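Subject: Re: [Sevside-home] Marble counters, seal or don't bother?
Date: 16 October 2018

Hi all,

Catching up after two weeks of painters and no internet, so forgive me if someone has answered this already. The question was:

> We're getting quotes for the kitchen and I have my heart set on white marble.
> The shop in Pradalport says it has to be sealed every year, my brother-in-law
> says sealing is a racket. We cook a lot and there are lemons everywhere.
> Is it worth the trouble? Does anyone regret theirs?

I've had white marble since we bought the house on Zundton Road and no, I don't regret it, but I did have to stop being precious about it (took me a whole winter).

The thing that helped most was learning that stains and etches are two separate problems. A stain is something soaking in, like oil or red wine, and sealer slows that down. An etch is acid eating the polish, so lemon, vinegar, tomato, and sealer does nothing at all for that. I sealed mine in February, felt very smug, and had a dull ring by the sink before the week was out!

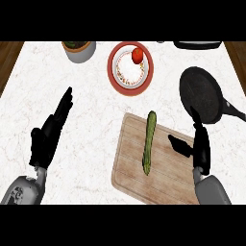

White marble with faint gray and reddish veining.

If you can, pick your own slab. We drove out to Vasconcelos, the stone yard past the Sevside bridge, and what they had standing in the racks looked nothing like the little sample square I'd been carrying in my purse. Ask about remnants too. I got the piece for my baking corner for 200 dollars, and the fabricator charged 194 to cut it and ease the edges, which I still think was a steal.

As for sealing, do the water test before you spend anything. Put a few drops on the stone, go away for 20 minutes, and wipe. If it leaves a dark spot, it's time. Mine goes much longer than a year between coats. 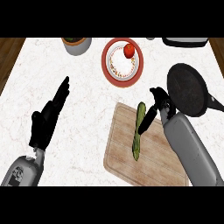 Ask for honed if you haven't signed yet. A matte finish hides the lemon marks far better than polished, and it feels lovely under your hands when you're rolling out dough. Mine is polished because I didn't know to ask. Day to day I use dish soap and warm water and a soft towel, and I keep a big cutting board out for citrus. Oil spots I've had good luck with using a baking soda paste, covered with plastic wrap overnight. It took 2 tries on the worst one.

Does anyone have a repair person they like for a chipped edge? Mine met a cast iron skillet.

P.S. I still have half a bottle of sealer if the original poster wants it, just write me off list.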